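Kevbridge Supper Club, minutes, 9th September

Present: Loukia Ververidis (chair), Petro Koval, Iraklis Psarras. Sorry to miss it: Stelios Makris.

Harvest supper: What a response! We have 97 sign-ups already, so Petro will ask Dimitriou Hall for the bigger room. Loukia is making her lentil soup again (cheers all round).
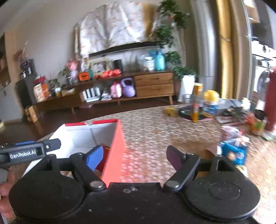
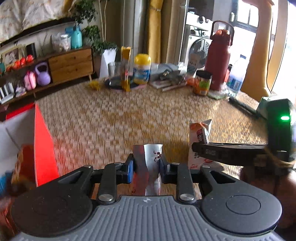
Orange-sided box on the rug; snack packaging, second picture.

Money: $145 left over from the May picnic. Agreed to spend it on bread and cider.

Recipe swap: 17 cards in, and they look wonderful. Iraklis will type them up. Petro still needs the oven times for the walnut cake.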